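Chapter 2
Setting Up a Small Kitchen Work Surface

Before You Begin

If you grew up in a house where somebody cooked every evening, you probably carry around a picture in your mind of what a kitchen counter looks like, and I would guess that it is a crowded one. Mine certainly was. We had a bread box, a radio, a jar of wooden spoons, a stack of mail that never got any shorter, and in the middle of it all a patch of bare counter the size of a place mat where every meal for a family of five was put together. It worked, after a fashion, and I remember it fondly. I would not want to teach anyone to cook on it!

In Chapter 1 we looked at the kitchen as a whole: where the water is, where the heat is, and how many steps you take between the two. In this chapter we come down to the surface itself. By the end of it you should be able to look at any table or counter, in a home, a break room, or a school kitchen like the ones at Malness, and divide it into working zones, decide what deserves to live there, and put it back in order after use without having to think very hard.

What Is a Zone?

A zone is simply a part of the surface that you have set aside for one kind of work. It needs no tape and no labels (although if you are sharing the kitchen with teenagers, tape is a fine idea). Most small surfaces have room for a heating zone, a serving zone, and a landing zone, which is the open stretch where you set things down for a moment while your hands are busy with something else.

The heating zone comes first because it is the hardest to move. A toaster oven wants a level spot near an outlet, with open space on every side and nothing stored on top, and once you have found that spot the rest of the table tends to arrange itself.
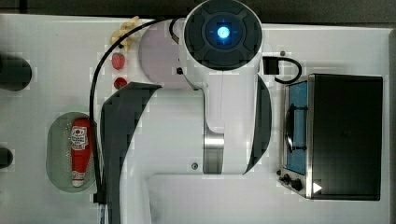 Check the maker's booklet for the clearance your own oven needs, and then be a little more generous than that. Think, too, about the door. An oven door that folds down takes up a good piece of table when it is open, and a new cook nearly always forgets this until there is a mug standing in the way. Open the door all the way before you decide where anything else goes, and leave that space alone. It is also worth standing at the table with a potholder in each hand and asking yourself where a hot pan would go if you were holding one right now. If the answer takes you more than a second or two, your landing zone is too small or too far away.

The serving zone is where plates, trays, cups, and finished food belong. This is the part of the table that drifts. A snack gets put down on a tray, a piece of fruit rolls off toward the edge, a cup is set on its side and stays there until supper. None of it is a disaster, and I would be the last person to scold anyone over a strawberry, but each stray item takes away a bit of room you were counting on. Tidying this zone goes faster if you sort by kind. Gather the fruit onto the plate, bring the cups together and stand them up, and let the tray hold whatever comes in a wrapper.
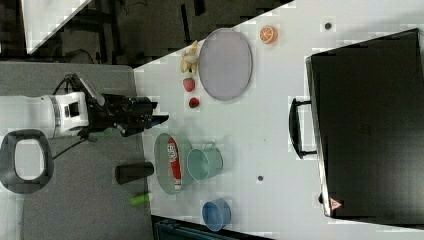

Figure 2.1 A serving zone before sorting, with an oval plate, fruit pieces, a tray holding a snack bag, and two cups on their sides.

You will notice that I say "by kind" and not "by size" or "by color." Students in the Evance evening course like to try all of these, and there is a pleasant half hour to be had arguing over them, but kind is the one that matches the way we put things away. Cups go to one cupboard and fruit goes to one bowl, so you may as well carry them in the same trip.

Keep an eye on the edges as well. A good habit is to leave a hand's width of bare table all the way around, and to look down at the floor before you call the job finished. Markers, spoons, and bottle caps have a way of ending up down there, and they are no fun to step on.

Words to Know

Clearance: the open space an appliance needs around it.
Landing zone: a part of the surface kept free for setting things down.
Drift: the gradual spread of items out of the zone where they belong.

Try It Yourself

Choose a table or counter that you use every day and sketch it from above on a plain sheet of paper. Mark the outlet, the appliance (if there is one), and everything that is sitting out at this moment, including the things you would rather not admit to. Draw a line around each zone as it is now, and then, in a second color, as you would like it to be. Keep your sketch, as we will come back to it in Section 2.2 when we take up shelves and storage bins.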